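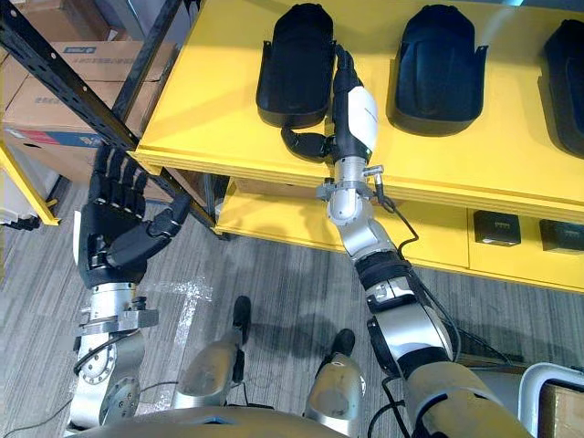
Chapitre 4
Le robot debout et la règle assise

4.1 Ce que ce chapitre demande au lecteur

Les normes de sécurité se lisent rarement dans l'ordre, et presque jamais jusqu'au bout. On les ouvre à la page du pictogramme, on les referme à celle des définitions. L'étudiant qui aborde ce chapitre est prié de faire l'inverse : les définitions décident de tout le reste, y compris de la personne qui devra remplir le formulaire.

Les trois chapitres précédents traitaient de machines boulonnées au sol. Le grand mérite d'un bras industriel classique, du point de vue du rédacteur de règlements, est qu'il reste où on l'a mis. On trace un rectangle autour, on pose une clôture, on accroche un panneau. Un humanoïde à deux jambes devant une étagère, une main posée contre une coque noire, met ce confort à l'épreuve. Où finit son poste de travail ? À l'étagère, au bout de ses doigts, ou au bout du couloir ?

4.2 Une brève histoire de la clôture

Le premier règlement intérieur de l'atelier Kavent, rédigé en 1972, consacrait deux lignes aux automates : ne pas s'en approcher, et ne pas y suspendre de vestes. La seconde interdiction laisse deviner le respect dont jouissait la première. Le texte a beaucoup grossi depuis. Il compte aujourd'hui 20 pages, dont une entière sur les vestes, étendue aux badges, aux écharpes et aux cordons de toute nature.

Derrière l'anecdote se cache un principe que l'on retrouvera tout au long du manuel : la séparation. Tant que l'homme et la machine n'occupent pas le même espace au même moment, la plupart des questions difficiles dorment. La collaboration les réveille toutes ensemble, de préférence un vendredi.

4.3 Quatre termes à ne pas confondre

Espace maximal : tout ce que la machine peut atteindre, bras tendus, outil et pièce compris. Pour un robot qui marche, cet espace se déplace avec lui, et le dessinateur du plan d'implantation avec.

Espace restreint : la part de l'espace maximal que l'on autorise par des limites matérielles ou logicielles. Une limite dont personne ne connaît la valeur ne restreint rien.

Espace partagé : la zone où une personne peut travailler pendant que le robot travaille aussi. La tolérance d'usage (« il ne bouge pas tant que ça ») n'en fait pas partie.

Situation sûre : l'état que la machine rejoint en cas de défaut. Couper l'énergie d'un bras fixe le fige, si ses freins sont bien dimensionnés. Couper celle d'un bipède peut le faire tomber, et la chute figure rarement parmi les mesures de protection.

4.4 Le sol, ce grand oublié

L'analyse des risques du projet Jistdale, conduite par la société Eller, passe en revue les mains, les coudes et les épaules avec un soin d'anatomiste. Le sol y reçoit une phrase : « sans objet ». Or, pour une machine à jambes, le sol est un organe de sécurité. Un câble qui traîne sur la moquette, une bande adhésive qui la traverse, un bac rangé près du passage méritent chacun leur ligne dans le tableau, avec une gravité, une probabilité et une mesure. La version révisée, adoptée à Lund, en tient compte. Elle a aussi deux annexes de plus, dont l'une explique comment lire l'autre.

4.5 Avant de poursuivre

La section suivante présente la méthode d'appréciation du risque, étape par étape. On gardera sous la main un plan coté du local, la notice du fabricant et une gomme.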